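**Stoko desk, light blue top, 5 months in**

Bought in May for the back office, 290 with delivery. Needed something cheap that didn't wobble. Mostly got it.

Assembly: over 50 screws, one allen key, instructions useless past page 3. Edmund Kurek helped with the legs, took us till 9 pm. Two holes didnt line up, had to redrill.

Good: solid once tightened. Coffee rings wipe off. Deep enough to push the keyboard back and still write.

Bad: color is paler than on the site. Front edge is sharp on the wrists. No cable hole, so everything trails over the top. Emailed Stoko about a replacement foot, still waiting. 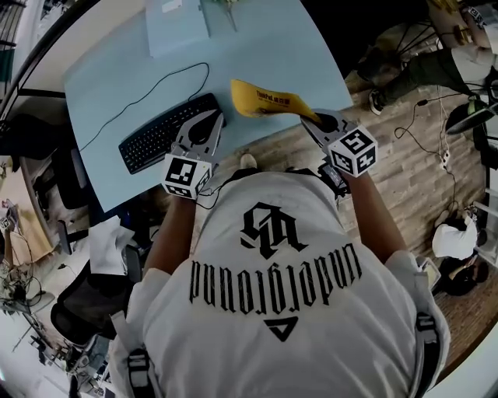
*Light blue top, keyboard on the left, TaskPad flyer.*

Celina has the Kalinowski one, nicer drawer, wobbles like crazy. I'd buy this agian but only on sale. 3 out of 5.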